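Help > Self-Storage > Moving In and Out

Moving in and out: common questions

August
By Rehema Rweyemamu, Zamdale Storage

What sizes do you rent?
Lockers, half rooms and full rooms. A locker holds a few boxes and a suitcase. A half room takes the contents of a studio apartment without large furniture. If you can't decide, send us a list of your biggest items and we'll suggest one.

How long do I have to rent for?
The shortest rental is 2 weeks. After that you pay by the month. You can leave at any point in a month, but we don't refund the unused days.

When can I get in?
The Kokum building is open from 6 a.m. to 10 p.m. The Ratanaporn building closes at 8 p.m. and its loading door closes an hour before that. Your gate code works only at the building you rent in.

How much is the deposit?
It is $35 for any size. We return it to the card you paid with once the room is empty and swept.

Do I need my own lock?
Yes. The hasp takes a shackle up to 4 inches long. The office sells padlocks for $19.

Can someone else use my room?
You can add people to your account at the front desk. They need to come in once with a photo ID. We won't open a gate for anyone who isn't listed, including family.

What can't I store?
Food, plants, fuel, paint, propane tanks, tires and anything alive. Empty the tank of a mower or generator before you bring it.

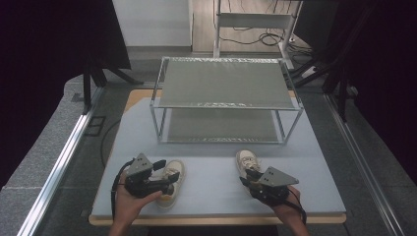 Can I put shelves in my room?
Freestanding shelves are fine. Nothing can be screwed or glued to the walls. A small two-tier metal rack with open sides, like the one behind the white sneakers, suits a locker because you can still see what is on the lower shelf. Tall units belong against the back wall, with the heavy boxes at the bottom. Please take your shelves with you when you leave.

What if I miss a payment?
We email you the next morning. Your code stops working after a week and starts again when the balance is paid. Ask for Octavio Ccori in billing if you need a different due date.

Related
Renting a hand truck
Packing mattresses and sofas
Directions to the Kokum building
Changing your room size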